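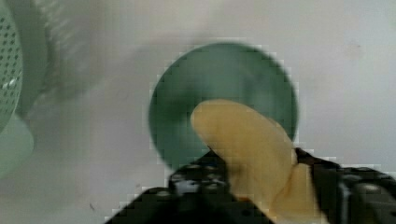 Seit dem Umzug nach Misow esse ich wieder von kleinen Tellern. Das war nicht geplant. Die Küche hat einen einzigen Oberschrank, und das große Service steht noch in Kisten im Keller. Ausgepackt habe ich bisher 17 Teile, Besteck nicht mitgerechnet.

Nach fünf Wochen vermisse ich davon erstaunlich wenig. Nudeln, Suppe und Müsli gehen alle aus derselben Schüssel. Nur beim Braten für Gäste wurde es eng, da mussten wir die Beilagen auf dem Herd stehen lassen und jeder ist mit dem Teller hingegangen. Hat niemanden gestört.

Im August war ich dann auf dem Flohmarkt in Jalmont, eigentlich wegen einer Lampe. Dort gab es einen Stand mit Steingut aus Haushaltsauflösungen, alles durcheinander, kaum zwei Stücke gleich. Ich habe rund 34 Euro ausgegeben und bin mit zwei Dessertschalen, einer Auflaufform und einem Milchkännchen nach Hause gefahren. Die Auflaufform passt nicht in den Backofen – sie ist zwei Zentimeter zu breit. Jetzt liegen Zwiebeln darin.

Was mit den Kisten passiert, weiß ich noch nicht. Das Service ist von meiner Großmutter, mit Goldrand, und darf nicht in die Spülmaschine. Meine Schwester will es nicht, verkaufen mag ich es auch nicht. Vermutlich hole ich an Weihnachten die Suppenterrine hoch und lasse den Rest unten.

Eine Lampe habe ich übrigens immer noch nicht. Im Flur hängt weiter die nackte Glühbirne vom Vormieter.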